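March, club notebook, table-wiping task (Marikar build)

in at 4:40, stairs end of the upstairs space again. Lellum group had the big room till six so we set up by the rail.

Goal for today: get the wipe demos up to 300 before the Drovstead round. Had 151 at start. Did not get there, see below.

Setup notes so I dont forget
- table left where it was last session, fan and the little white holder stay on top as obstacles. Wiper has to go round the fan, not push it.
- re-ran marker check on both grippers before starting. Left was fine. Right dropped out whenever the wrist rolled too far in, cube goes out of view. Keep elbows out!!
- cloth folded in half twice. Once is too floppy, corner drags behind and the policy picks up a weird little flick at the end of the stroke.

Runs
First batch ok, slow. Second batch threw out 27, all same problem, timestamps on left and right drifting apart. Restarted the logger, drift gone, no idea why. Baltow had this too according to their writeup and they blamed the hub. Swap ours next time and see.

Longest episode came out at 2267 frames, way too long, that was me stopping to think in the middle with the grippers up. Cut it. If you get stuck just end the episode and start over, do NOT hover.

Tried starting from the near side and from the corner. Corner start gives better coverage but the arm we're going to run this on cant reach the far end from there, so near side only from now on. Somebody please write that on the whiteboard, it keeps getting lost.

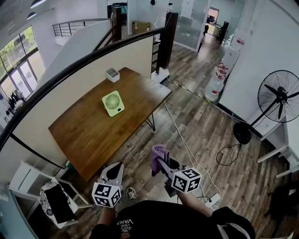 Cloth in right gripper, left one free. Fan in the middle, holder toward far end.

Left hand isnt doing much in most of the demos. Either use it (lift the holder, wipe under it, put back) or drop it and save ourselves the sync trouble. I vote use it, Drovstead scoring gives extra for two handed.

To do
- swap hub
- recount after the bad ones are out, I think around 240 good
- second cloth, differnt color
- train overnight on what we have, just to look at it

Packed up 7:15.

Recent entries
Marikar: jaw pads, second try
Marikar: first wipe demos
Drovstead rules, what changed
Calibration checklist (short version)
Baltow writeup, notes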